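Delia Painemal has been folding other people's shirts for a living since she was nineteen, and when I asked how many she gets through in a shift she laughed at me. "On a good day? A hundred and 188 more," she said, then did the sum on her fingers and told me to just write 288.

We met at Dasaveck, the secondhand clothing shop she runs in Grastmont, on September 20, 2019. I'd come with a confession ready: I own a folding board and my T-shirts still look like I slept on them (sometimes I have).

"Everybody starts folding too soon," Delia told me. "You've got a heap. Deal with the heap first! Find the shoulders, give it one shake, lay it down. Then we can talk."

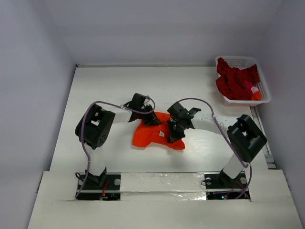 She learned this from her old boss, Tahsin Kodikara, who would take a perfectly good stack apart if the edges wandered. "I hated him for four weeks," she said. "Then I went home and redid my whole dresser." She still calls him when she gets a tricky fabric in, and they argue about hangers.

I wanted to know about surfaces, because I fold on my bed. Delia made a face. "A bed is soft, so the shirt sinks and you're smoothing the blanket too. Get a table. Mine cost 70 dollars and I'd save it in a fire."

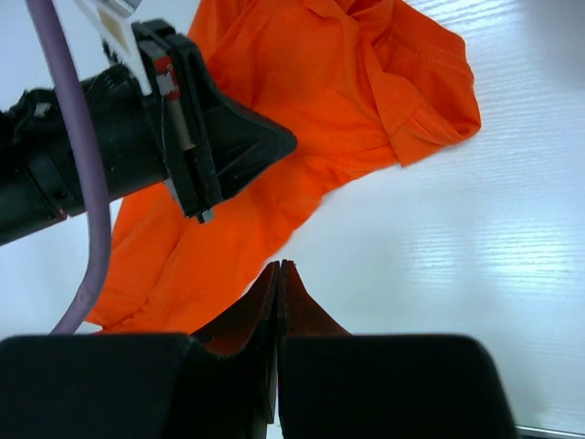 Sleeves are where she and I really got going. I tuck mine behind and hope, and she thinks that's how you end up with a lump in the drawer. Her way is to flatten the opening first, so the layers aren't gaping into a dark little pocket like the one on the orange piece, and then follow the stitching with a fingertip before turning anything over. "The seam will tell you if it's twisted," she said. "You can feel it faster than you can see it."

And bright colors? She loves them, especially orange, and keeps them at the front of the shelf. I went home and did six shirts on the kitchen table. Two of them looked pretty great.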